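Wesside Youth Soccer: progress report, 02/08/2024

Hi all, and thanks again for backing us for another season! I know the last update was mostly me complaining about mud, so I'll try to do better.

The big news is that the under-14 girls are now training on the Kaewkla pitch, and the drainage is a dream compared with the old place. We had 20 kids at the first session in January and every one of them wanted to play striker, so we've got some sorting out to do. The boys lost their cup tie to Kalano on penalties (still sore about it), but they came back and won the next league match 3-1 with a lovely late goal from a corner.

Money next. You gave us 676 dollars for the spring and we've spent 400 of it so far, nearly all on balls, bibs and the league fees. The rest is set aside for the bus to the Usine tournament, which I'm really excited about. It's our first time going, and we'll be taking both teams if I can find a second driver. The organizers want final squads in soon and I'm two parent forms short, so I'm chasing those this week.

One thing that isn't going so well is goalkeepers. We have one who likes it and one who does it because I asked nicely. I'd love to run 10 short keeper sessions before summer, and I'll send you the costs separately once the pitch people get back to me about evening slots.

Come and watch a game if you're free, we're usually on by ten! 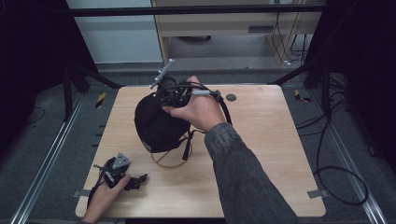

Black cap with the bracket and markers on top, held over the table.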